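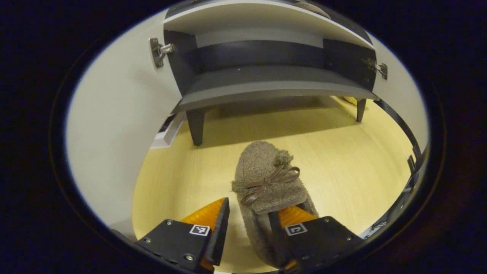
## About Skellov

Skellov designs and sells indoor slippers for adults. The company was founded by Trudy Pearce and Effie Mowat and employs 5 people.

The range consists of 4 styles. The best known is the Trindness, a shaggy brown slipper with a thin cord bow and a pom-pom on the toe. Bows are tied by hand, so the length of the loose ends varies slightly between pairs.

Each style is worn indoors for 200 hours before release, on wood floors and on carpet. Aroha Treloar records wear at the heel and toe – results go to our pattern cutter, Rebecca Parisi, who adjusts the fit.

Production runs are small and take place twice a year. The next run starts in August. Wholesale inquiries are handled by Ruby-Lee Bright.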